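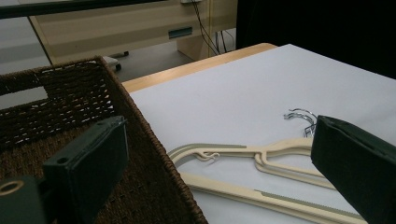
Figure 1. Gripper at the hanger station, wicker basket to the left.

Progress report, Hanger Handling Cell
Tirkmont project, reporting period ending Friday, July 22, 2022
Prepared by: Wahyudi Tarigan
For: Calum Lindsay, Urquhart

1. Status
Work in this period covered the gripper, the station layout and the maintenance log. The two open items from the previous report (finger play, surface glare) are closed. One new item is open, see section 4.

2. Gripper
Both fingers were removed, cleaned and refitted. The left finger had developed play at its mounting. The screws were replaced and marked with paint so that any movement shows at the daily check. The pads were measured at three points each. Wear is within the limit we agreed in the spring and the pads stay in service. The counter stood at 1105 cycles when the fingers came off, and it was not reset.

Finger opening is now set with a gauge block before each session. The previous method, by eye against a pencil line, gave different results between operators.

3. Station
The table is covered in white to keep the background plain. The cream hangers have little contrast against it, but the metal hooks and the gray grip strips stand out well enough to work from. The basket stays at the left side of the table. Its rim is the highest point the fingers have to clear, and the approach height was raised to suit.
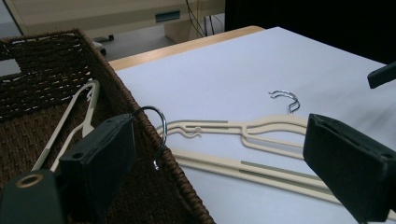
Hangers that overlap remain the slow case. When two bars lie close together the finger can slide under both, and the second hanger is dragged with the first. We changed the approach so that the finger comes in from the shoulder end, away from the hooks. Since the change we have logged 332 picks. Double picks are recorded separately and the log is on the Tirkholm share.

Upright hangers in the basket are a separate matter. A hook that hangs over the rim can catch a finger on the way out. The retract move now goes straight up before any sideways travel.

4. Open item
The spare finger set from Brikcombe has not arrived. If a pad fails before it does, the cell stops. We request approval to order 2 further sets from the same drawing.

5. Maintenance
Daily: wipe pads, check paint marks, set opening with gauge.
Every 100 cycles: check screw torque, inspect pad edges.
Next full strip-down: November.

6. Next period
Repeat the overlap trial with the hangers turned the other way. Write up the gauge procedure for the second operator.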